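The Long Road to a Cleared Table

My grandmother could clear a breakfast table in the time it takes most people to find their slippers. She did it with a dishcloth over one shoulder and the radio going, and she never seemed to look at what her hands were doing. Cups went into cups, crusts went into the bucket for the hens, and the butter dish came away last because my grandfather always wanted one more slice. I thought about her a great deal this fall, while I was driving from one workshop to another, asking people who build robots for a living whether a machine could do the same thing yet.

It seems like a small question. We have cars that park themselves and phones that can tell a robin from a wren, and somewhere in the back of our minds most of us feel that a robot ought to be able to put away a mug by now. The cartoons promised it when I was a kid. My neighbors certainly expect it. When I mentioned over the fence that I was writing this piece, the first thing I was asked was how much one cost and whether it did bathrooms.

So in October I packed a thermos and went to Plornstead, where a small company called Gudico has the back half of an old furniture showroom. They teach robot arms to do the kind of work that happens on top of tables. They set things out, they clear things up, they sort and they tidy. There are 15 people on the payroll and one very good coffee machine, which the people operate themselves.

I arrived at eight in the morning and expected to see something dramatic. What I saw, for most of the first hour, was a young engineer moving a napkin. She would set it down, step back, think about it, and set it down again a little more rumpled than before. Cloth, she told me, is the thing that keeps her up at night. A cup is the same cup wherever you leave it, but a napkin has a new shape every time somebody lets go of it, and the machine has to work out all over again where the corners went. She had the look of a person who has been losing an argument with linen for quite some time, and I liked her immediately.

The current project there is breakfast. A good deal of thought has gone into it, more than I have ever put into my own. The arms are meant to bring a tray to the middle, load it, carry it, and leave the table ready for the next person. Written on a sheet of paper, the job comes to 11 steps. My grandmother would have said it was one step, and that you were already late starting it.

What surprised me was how much of the difficulty sits in the parts we never notice ourselves doing. Take a tray with a low rim. You and I pick it up from both ends without a thought, and if one hand is a hair higher than the other, the other hand simply knows. Two robot arms have to be taught to know. If they disagree by even a little, the tray tips, or bends, or the arms pull against one another like two aunts with a single restaurant check. Then there are see-through things, which are a trial to cameras. A clear dish can look to a machine like a slightly odd bit of table, and a pale, glassy tray is not much better. 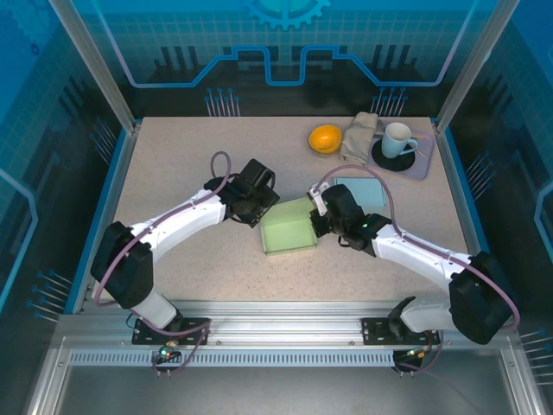
Can a robot clear a breakfast table by itself yet?

Sometimes, if the table is one it has practiced on, the dishes are ones it knows, and you are in no hurry. In a real kitchen, with last night's mail under the cereal bowl and a child's mitten in the jam, it will still need somebody to step in.

That answer came to me in one form or another from everyone I talked to, and I found it cheering, mostly for the lack of fuss with which it was given. I had braced myself for salesmanship. Instead I got people who would happily spend half an hour telling me what their machine had dropped that week.

Part of what makes a mug such a stubborn customer is the handle. It might be facing you or facing away. A saucer underneath complicates things, for now there are two objects that must travel as one, and anybody who has carried tea to a guest knows how much a saucer enjoys sliding. Fruit is kinder than you would guess. An orange is round and bright and forgiving, and it doesn't much mind being held a bit too hard. The engineers speak of oranges with real affection. They do not speak that way about spoons, or straws, or anything thin that lies flat and dares you to get a fingertip under it.

From Plornstead I went on to Gridodton, two hours up the valley, to see how the question looks from the shop floor. The Khattak plant there packs gift boxes for hotels and hospitals, soap and tea and little folded cards, and it has had robots on the line for six years. If the home is where robots have the hardest time, a packing line is where they have the easiest. The boxes come down the belt facing the same way, at the same speed, under the same lights, all day long. The arms at Khattak lift and place and lift again with a calm I found almost restful, and I stood there a good deal longer than I needed to.

Even so, people do the ribbons. People also do the tissue paper, and they do the last look before the lid goes on, when a practiced eye catches the soap that has landed upside down. The floor manager told me they tried an arm on the tissue for one season and then gave the job back. It could manage the fold well enough when the sheet was crisp. On a damp morning the paper went soft, the sheets clung together in pairs, and the whole line had to wait while somebody peeled them apart.

I asked one of the packers, a woman who has been there since before the first arm was bolted down, how she felt about working next to it. She thought it over while tying a bow. She said it was all right. It took the heavy cartons, and her shoulders were glad of that, but she wished it would learn to get out of the way when it wasn't doing anything. I have since heard several people say much the same about their husbands.

There is a reason for hope in all this, and it has to do with how the machines are taught. In the older way of doing things, somebody wrote out every motion ahead of time, and the arm went to the same spot whether the cup was there or not. That is still fine for a belt and boxes. It is no use at all for breakfast. The newer way looks more like raising a child, or at least like training a patient dog. A person guides the arms through the chore by hand or by remote control, over and over, with the cup here and then with the cup there, and the machine gradually picks up the habit of it. At Gudico they move the objects a little between tries on purpose. A robot that has only ever seen a tidy table gets badly flustered by an untidy one, and there are no other kind in my house.

It is slow going. A person at Gudico may spend the whole afternoon on the business of getting a tray from one side to the other, and come back the next day to find that a different tray has undone half the lesson. Still, the engineers told me that what took them a season to teach two years ago now takes 8 days, and they said it with the shy pride of gardeners showing you a tomato.

Will there be one in your kitchen soon? My own feeling, after all that driving, is that the first useful ones will turn up in places that are partway between the plant and the home. Think of a hospital pantry, or a hotel floor where every breakfast tray is laid out alike. In those rooms the dishes match, the counters are kept clear, and a helper who is slow but never gets tired could be worth having. Our own kitchens will have to wait a while longer, with their odd lids and chipped favorites and the drawer that has to be lifted before it will pull.

I got home from Gridodton after dark, and the breakfast things were still out on the table where I had left them, the mug and the plate and the crumpled napkin. I stood there in my coat and tried to clear them slowly, paying attention, the way a machine would have to. I noticed that I turned the mug with two fingers before I lifted it, to bring the handle around. I noticed that I held the napkin against the plate with my thumb. Then the phone rang, and I tucked it under my chin and did the rest without looking.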